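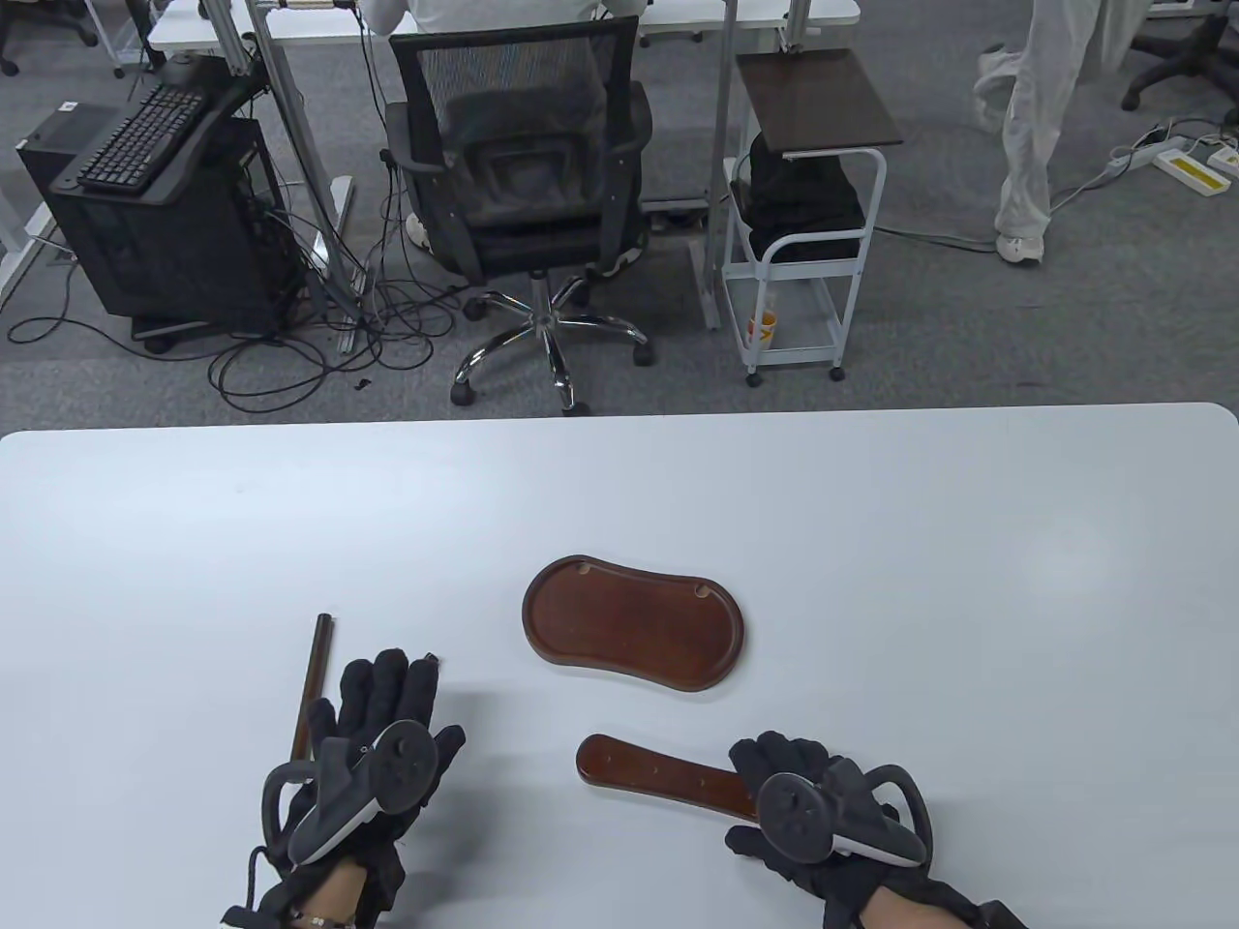 图 3-1 操作员就位：双手佩戴手套与控制器，待组装木件置于桌面中央

## 3 木件组装任务的示教设置

本章适用于 Rireo 遥操作套件，任务为小型木制品的组装。开始前应已完成第 2 章的网络连接和头部相机校准。

木件组装常被当作入门的家务任务，但就目前的版本而言，机器还不能独立完成全过程。它能较稳定地抓取和搬运平放的板件；对孔、插杆、翻转底座仍需要人工示教，部分步骤需要人工接管。请按这一能力范围安排工作，不要把本任务列入无人值守的班次。

### 3.1 准备桌面

1. 使用浅色、无反光的桌面，边角以圆角为宜。
2. 清走与任务无关的物品，只留本次要用的木件。
3. 将底座放在两手之间，带凹口的一边朝向远离操作员的方向。
4. 板件平放在底座旁边，钻孔应能被头部相机看到。
5. 细杆放在左手容易够到的位置。

> **注意：** 深色木件之间对比度低，板件与底座重叠时，识别程序容易把两者当成一个物体。正式录制前应将它们分开，间距不小于 4 厘米。

### 3.2 佩戴手套与控制器

1. 先戴手套，拉平指根处的褶皱。
2. 将控制器放在手背上，收紧绑带。握拳再张开，控制器不应滑动。
3. 检查控制器的追踪环，不要让衣袖或线缆盖住。
4. 如手套带有线缆，让线缆沿手腕向下引出，不要横过桌面。
5. 双手平放在桌上，手指张开，保持 2 秒，等待提示音。

> **小心：** 绑带过紧会使手指发麻。连续佩戴 12 分钟后应取下休息。手链、手表可能勾住手套边缘，建议事先摘下。

### 3.3 录制示教

1. 在 Korley 控制台中选择“组装—木件”，新建一组记录。
2. 双手回到桌面两侧，说出或按下“开始”。
3. 右手拿起板件，移到底座上方，停顿片刻再放下。
4. 左手拿起细杆，将一端对准板件上的孔，缓慢插入。
5. 插不进去时不要用力敲。退回细杆，重新对准，并保留这一段记录；失败后的修正动作对训练有用。
6. 松手，双手退回原位，结束记录。

动作应比平时慢一些。手指遮住孔位的时间越长，该段数据越难使用。

### 3.4 需要多少条记录

按默认设置，训练一个可试运行的模型大约需要 1,000 条记录。更换木件的形状或颜色后，旧模型的插杆成功率会明显下降，应补录后再用。如果只需要搬运板件，可以跳过 3.3 中的第 4、5 步，所需数量也会少很多。

### 3.5 周围环境

- 地面电源线和排插应避开操作员及旁人的通道。
- 头部相机会拍到桌子以外的区域。同一房间内有人办公或走动时，请事先告知，并在导出时启用背景模糊。
- 不要在录制途中移动桌子。移动后须重新校准。

### 3.6 常见问题

**手部模型抖动。** 追踪环被遮挡，或绑带松动。重新佩戴后再做一次张手校准。

**左右手颠倒。** 在控制台的设备页交换编号，不必交换手套。

**机器抓起板件后停住不动。** 通常是没有找到孔位。按下接管键，由操作员完成插杆，再交还控制。

本章由 Enikő Szűcs 于六月修订，增补了 3.3 第 5 步。夹爪的安装与更换见第 4 章。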